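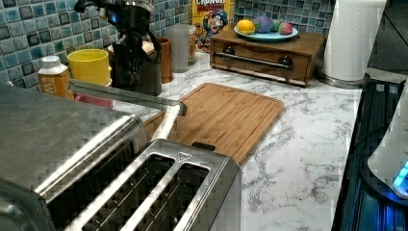 Stale bread is dried-out bread, Amos Villanueva wrote when he saw the title of this talk, so what are you going to do with the other thirty-nine minutes?

Read that out first, it gets a laugh. Then the show of hands: who agrees with Amos? In Maltel nearly every hand went up, mine would have too a few years ago. Leave the hands up a moment and say that we are going to spend the evening on why he's wrong, and that the real answer is so much better!

SLIDE 2. The sealed loaf
Hold up the two bags. Same dough, same bake, from Jeltetti on Mill Street. One has been sealed since it cooled, with the weight written on the label. Put it on the scale in front of everyone. It has lost next to nothing, and it's as stiff as a board. Pass it along the rows. Let people squeeze it. (Bring a second one, the first comes back in pieces.)

So if the water is still in there, what happened?

SLIDE 3. Starch
Go slowly. This is the heart of the talk and I always rush it because I love it so much.

Raw starch is packed in little granules, with parts of it lined up in tidy crystals. In the oven the granules take on water, swell and lose that order. That soft, springy crumb is starch in a mess. From the minute the loaf cools, the starch starts lining itself back up, and it ties up water as it goes. The crumb turns firm. The long word is retrogradation — say it once, write it on the board, never use it again.

Crust does the opposite. It starts dry and crisp and pulls moisture out of the crumb, so it goes leathery while the middle goes hard. Two kinds of staling in one loaf, heading in different directions!

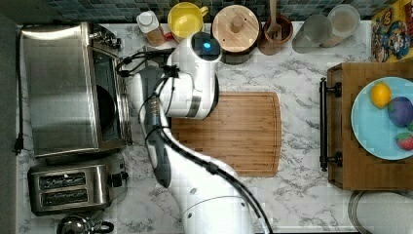 Slide 4: Bamboo board and toaster oven, marble counter

Ask where they keep their bread. Take five or six answers. Someone will say the fridge, and half the room will nod. Fridge temperature is close to the best there is for starch to firm up. It holds off mold, yes, and in a hot damp August I'd understand it. But for softness it's the worst shelf in the house.

Freezer: wonderful. Cold enough that the whole business nearly stops. Slice first, wrap tightly, toast from frozen.

SLIDE 5. The Younis notebooks
My favorite part. The Younis family baked for 46 years and wrote down every loaf that came back unsold, with a one-word comment. I've been through 2,596 entries so far. "Firm." "Firm." "Leather." "Fine, odd." The rye lines are the ones to linger on, because the comments stay kind for days after the white loaves have been given up on. Sourdough does well too. Anything with milk or butter does well. Read four or five lines in a flat voice and let the room enjoy them.

Don't get drawn into the price of flour here. There's a whole other talk in that.

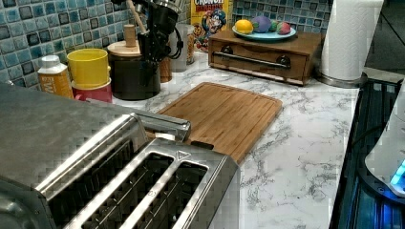 Seidu Laryea asked after the Clostia evening whether toasting just hides the staleness under a nice brown color, and I've been grateful for the question ever since, so it gets its own slide.

SLIDE 6. Bringing it back
Some of it is hiding, sure. Browning tastes great and a crisp outside makes the inside seem softer. But heat also undoes a good part of the firming. Get the crumb up past 140 degrees Fahrenheit and much of that lined-up starch loosens again and lets go of its water. Which means the old trick of running a stale baguette under the tap and putting it in a hot oven really does work, and there's a reason for it!

Demo: the half loaf that has been in the oven since slide 3. Should be 10 minutes. Check the timer before you start talking, you forgot in May. Tear it open near the front row so they get the smell. Hand out pieces right away — it firms up again faster the second time, and by the questions it'll be worse than before.
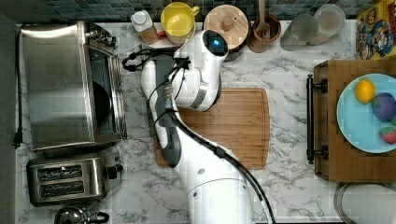
While the pieces are going around, talk about the dishes that want stale bread. Panzanella, French toast, bread pudding, dumplings, stuffing, garlic soup. A firm crumb can drink up a lot of custard and keep its shape, where fresh bread slumps into paste. Cooks worked this out long before there was a word for it. If there's time, the bread pudding story (short version, leave out the wedding).

SLIDE 7. Questions
Likely ones:
Is hard bread safe? Yes, if there's no mold. If there is mold on soft bread, throw the loaf out, don't cut around it.
Why does store bread stay soft so long? Often enzymes and emulsifiers that slow the firming, plus some fat and sugar.
Paper or plastic? Paper for the crust, plastic for the crumb. Pick which one you care about tonight.
Microwave? Softens it beautifully for a minute or two. Eat fast.

Handout has the oven method on the back. 268 printed, box is under the coats. Scale goes home with me, cutting boards belong to the hall.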